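A day at the Clemton packaging works open day

16 June 2024

I'd been meaning to get to one of these for ages. Clemton open the doors of their carton works to the public every couple of years, and I'd missed the last one through a muddle over trains, so this time I booked early, packed a sandwich and got there before the gates were even unlocked. (There was a queue! For a factory!)

Our group was led by Birdie Whitfield, who started on the night shift folding boxes by hand and now looks after planning for the whole site. She talks at a terrific pace and walks even faster, so my notes from the first half hour are mostly half words. What I did catch is that they came very close to shutting in the lean years, and that the owners put money into a new printing hall when everybody in the trade was telling them to sit tight.

The printing hall is the showpiece, and it's loud. We had ear defenders and a little radio each, and mine crackled the whole way round, but I got the gist. Sheets go in blank at one end and come out printed, cut and creased at the other, stacked so neatly that I wanted to poke the pile. There are 69 people on the day shift across the site, which seemed very few to me for a building that size, and Birdie said visitors always say so.

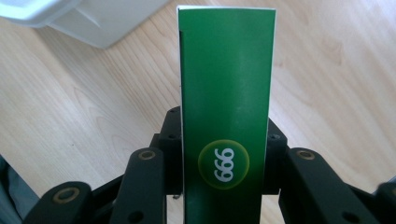 Next came the gluing lines, which I liked best of all. They're older machines from Pichler, painted a sort of hospital cream, and the man minding them, Kane Tomoana, plainly loves them. He let us feel a carton blank before and after scoring so we could tell how much work the crease does. Without a decent crease the board cracks along the corner and the customer sends the lot back. He also told us about a bad week last November when the damp got into a board delivery and nothing would lie flat, and you could see it still bothered him.

Somebody asked about wages and he answered quite openly, which I thought was good of him with his boss standing there. Starting pay has gone up twice since he joined, though he'd like to see more for the people on nights.

Lunch was in the canteen and perfectly nice. Soup, rolls, a very dense lemon cake. I sat with Marlies Nägeli, who had come over to look at the place for Breltimex, and we got talking about where all the board comes from. Her view is that small makers will have to club together to buy it, or they'll be squeezed out by the big groups on price. Birdie, when I put this to her later, said they'd tried it once with two neighbouring firms and spent most of their time arguing over delivery dates!

The afternoon was quieter. We saw the stores, the ink kitchen (smells like a school art room) and the waste baler, which squashes offcuts into bales of up to half a tonne. The trimmings go back to the mill, and Clemton get paid for them, so there's a chart on the wall and a fair bit of rivalry between the shifts over who wastes least.

I finished up in the training area, where apprentices spend their first two months before they're let loose on a line. Soo-ah Kong, one of this year's lot, told me she'd been all set to study accounting and changed her mind after a visit much like mine. She's hoping to move into tool making, and there's a place coming up when one of the old hands retires.
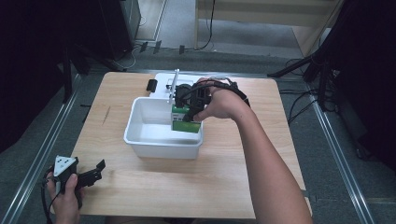

If you want to go

Booking is through the Clemton website, and it's free, but the morning tours fill up first. Wear flat shoes with closed toes or you'll be handed a pair of enormous steel toecaps at the door, as happened to the poor chap behind me. Under-twelves aren't allowed in the printing hall. The bus from the station drops you at the top of the lane and it's a ten minute walk down, with no pavement for the last bit. Parking is in the field opposite, and I'd take wellies if it's been raining.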